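Slow Water in Kaltamov

A valley with one road, a row of warm springs and a lake that takes most of a day to walk around

The bus to Kaltamov leaves the main highway at a gas station and climbs for 80 minutes. There is one stop on the way, at a bridge, where the driver gets out to hand over newspapers and bread. In winter this is as far as most cars go without chains. After the bridge the road narrows, the pine forest closes in, and phone service drops out until the top.

Kaltamov sits on a shelf above the river. It has a main street, a school, two bakeries, a church and nine springs. The springs are the reason for the town. Shepherds used them first, and then a road was cut so that people from the lowlands could come up for their joints and their lungs. The old bathhouse still stands at the north end of the street, with a long tiled hall and a row of wooden changing rooms painted dark green.

Nataša Angelovski runs the front desk there. She grew up three doors away and learned to swim in the cooler of the two pools.

"People arrive and want to do everything in one afternoon," she says. "The hot pool, the cold pool, the steam room, the lake. I tell them to take the hot pool for ten minutes and then go and eat something."

Her advice is good. The water in the main pool smells of sulfur and leaves the skin feeling tight. Most visitors stay in too long on their first visit and sleep through dinner.
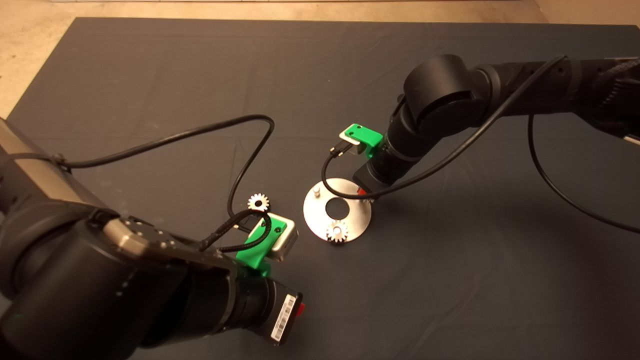

A small metal gear beside a bright green gripper mount.

The best walk from town goes to Plurileck, the lake at the head of the valley. The path starts behind the bathhouse and follows the river for an hour through forest. It is well marked with yellow paint, except at the second footbridge, where you need to bear left even though the wider track goes right. Past the tree line the ground opens up into meadow, and the lake appears all at once when you come over a low ridge.

Dušan Shehu has guided here for most of his adult life. He takes groups of up to eight and sets a pace that children can keep. He stops often, usually to look at tracks or to fill a bottle. In early summer he carries a saw for fallen branches.

"The lake is cold all year," he says. "In February it is a field of snow and you would not know it was there. In July people jump in and come straight out."

Along the eastern shore there are 231 stone steps, laid to get around a cliff that drops into the water. They are uneven and slick after rain. There is a chain bolted to the rock on the inside, and it is worth using. The western shore is flat and has the better picnic spots, but it gets no sun after three o'clock.

Halfway around stands the Flarkari, a low stone hut with bunks and a kitchen. Elba Urrutia came for one summer to cook and has now kept it for several. The menu is short. There is bean soup, a potato pie with sheep's cheese, and a plum cake that is usually gone by noon. Coffee comes in enamel mugs. She takes cash only and asks overnight guests to bring their own sheets.

From the bench in front of the hut you can see the pass that once carried the trade in wool and salt. It is still crossed on foot in late summer, when some of the flocks are brought down on the far side.

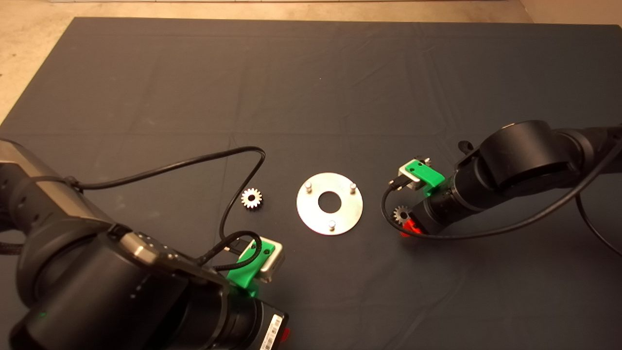

Round metal plate with three upright pins, and a small gear to its left.

Back in town, evenings are quiet. The Boonyarit, a guesthouse on the square, serves the only late dinner. Kalliopi Kelmendi, the owner, has rooms on the upper floors and a dining room with a tile stove. Trout is on the menu most nights, with boiled potatoes and a sharp cucumber salad. Ask for a room at the back if church bells bother you. They ring at six.

The small town museum is open in the mornings. It has bathing costumes, guest books, and a wall of hand-colored postcards by Zlatko Grgić, a schoolteacher who drew the valley in every season. Copies are sold at the door. The ones of the river in flood are the best.

If you go

Two buses a day run from the gas station in summer, and one in winter. Buy the return ticket from the driver on the way up. The bathhouse is closed for cleaning in the second half of November. Towels can be rented, but bring sandals. The path to Plurileck is usually clear of snow by early June, and the hut stays open until the first heavy snowfall.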